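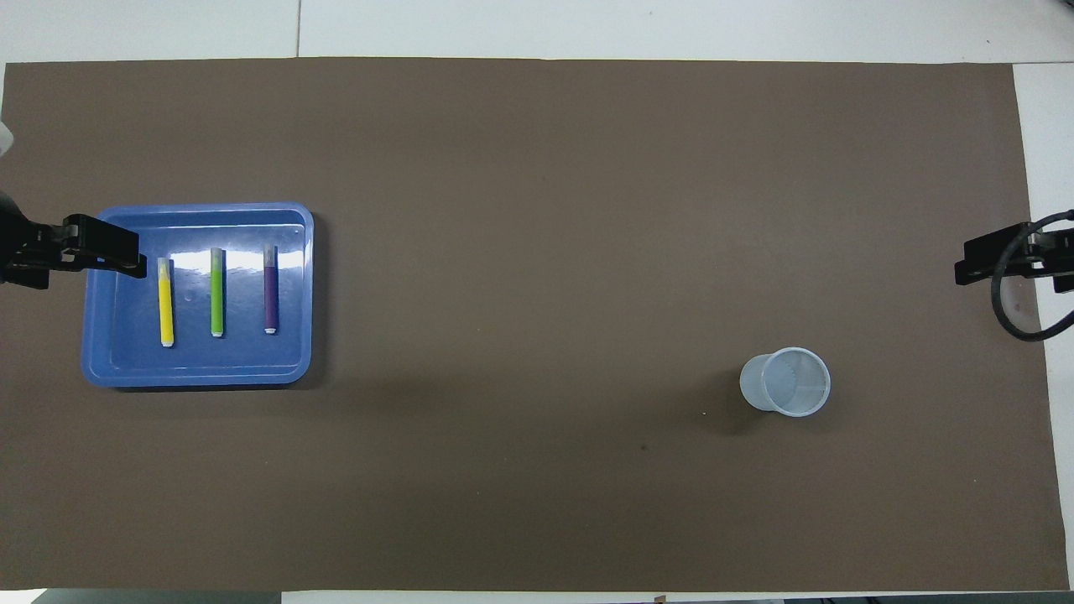 Vorko Desk Mat, Large, Dark Brown

A plain brown mat for worktables, craft desks and sorting benches. It goes over most of a standard white tabletop and leaves a strip of the surface showing along the edges, so you can still clamp a lamp or tape down a note.

The dark color is easy on the eyes under bright ceiling lights, and markers, caps and other small parts show up well against it. We use ours with the blue Lillari tray, a shallow rectangle with rounded corners and a raised rim. Yellow, green and purple marker-like sticks lie flat in it side by side with room left over. Tray and markers are sold separately.

Details

Color: dark brown
Thickness: 2 mm
Finish: matte, same on both sides
Ships: rolled in a tube
Warranty: 28 months
Item no.: 300-7

Unroll the mat and leave it overnight with a few books on the corners. Wipe with a damp cloth and mild soap. Do not iron it or put it in the dryer. The mat can be trimmed with a utility knife and a metal ruler. Trimmed mats cannot be returned. 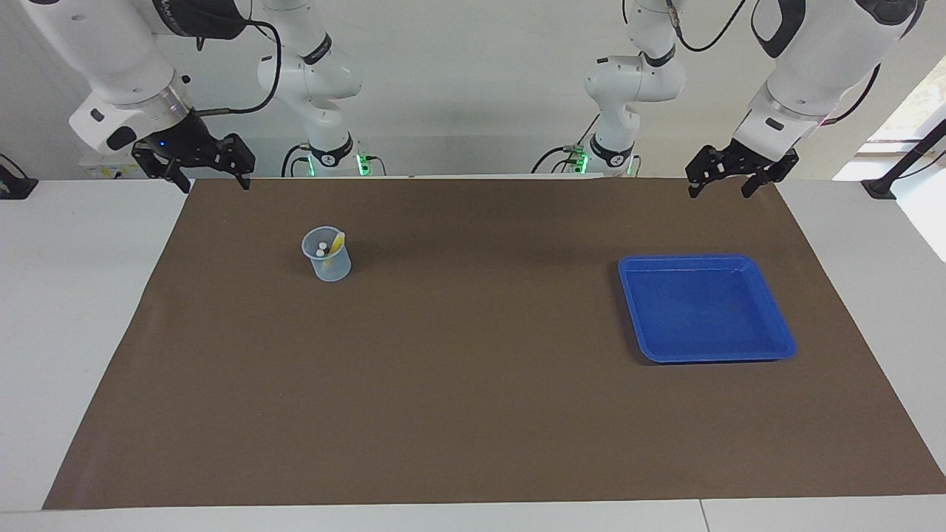
Photo: Geeta Pant

Line up the long side with the back of the table first and work toward the front. If your table is made of two panels pushed together, check that they sit level before laying the mat across the join. A raised edge will show through after a while.

Orders placed before noon leave our Sheehan warehouse the same day. Unused mats can be returned within 28 days in the original tube.

Related items

Vorko Desk Mat, Small, Dark Brown
Vorko Desk Mat, Large, Gray
Lillari Shallow Tray, Blue
Lillari Shallow Tray, White
Stondico Metal Ruler
Stondico Corner Weights, set of 2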